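Hand gripper upkeep - pads, disc, lights, zero check

Updated 8/23/25. Covers the white hand grippers we use for cloth work. Shirts mostly, some towels. 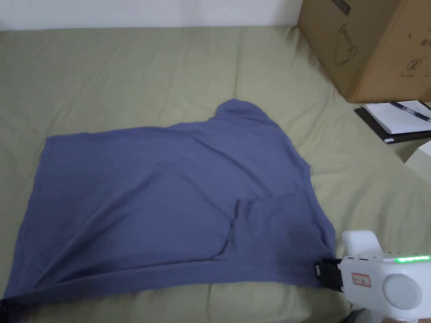 Do this every 2,000 closes or when the hem starts sliding out of the jaws, whichever comes first. Close count is in the Trirnow log, second column. Ours was at 2,176 last time becuase I forgot. Pads were shot.

What you need
Small hex key, the short one
Lint-free wipes
Isopropyl, not the orange cleaner
New pad pair (Prollano, the soft ones)
Soft brush, old toothbrush is fine
One cotton T-shirt you don't care about

Before you start
Stop the recording. Close the session in Luvora first, THEN power off. Other way round and you lose the last run. Wait for the green lights to go out. If they stay on with the power off, hold the button down till they quit.

Cleaning the jaws
Open the jaws all the way by hand. Don't force it, there's a hard stop.
Brush the lint out of the hinge. Cotton is the worst for this, it packs in behind the pads and then the jaws won't close flat. Tweezers if it's really packed.
Wipe both faces. Let it dry. A minute or two.

Swapping pads
Two screws per side, back them out half way and the pad slides off the front. Don't take the screws all the way out, they are tiny and they will go in the carpet.
Slide the new pad on, ribbed side in. Snug the screws. Snug, not tight - the plastic strips.
Close the jaws on a strip of paper and pull. Should drag evenly on both sides. If one corner lets go early, pad is crooked, redo it.

Side disc
Wipe it dry. No alcohol on this one, it hazes. Check it doesn't wobble. If it does, send it to Abdelaziz with the serial and a line on what it's doing. Don't open that side yourself.

Zero check
Power on, wait for green along the top. Open Luvora, go to Grip, hit Zero with the jaws fully closed and nothing in them. Raw reading closed should come up as 252. Open reading should be 1,574. Off by a few is fine. Off by a lot, zero again. Still off, something is caught in the hinge, go back to the brush step.

Test on cloth
Lay the shirt out on a bed or a big table with a sheet over it. Doesn't need to be flat, better if it isn't.
Pinch the hem at one end. Lift a few inches, hold, put it down. Five times.
Then do one fold, hem up toward the collar. Slow.
Watch for -
Hem creeping out while you hold: pads on backwards, or still damp
Jaws leaving a hard crease: too much squeeze, drop it one step in Grip
Lights going off and on mid lift: cable. Reseat it at the gripper end first

Keep your sleeve clear of the jaws, they don't know the diference.

Write it down
Reset the close count in Trirnow. Put the date and which pads you used. Old pads go in the bag in the drawer, we are looking at wear on the whole lot in September so don't toss them.

Left and right grippers get done at the same time, even if one looks ok. Mixed pads pull the shirt crooked.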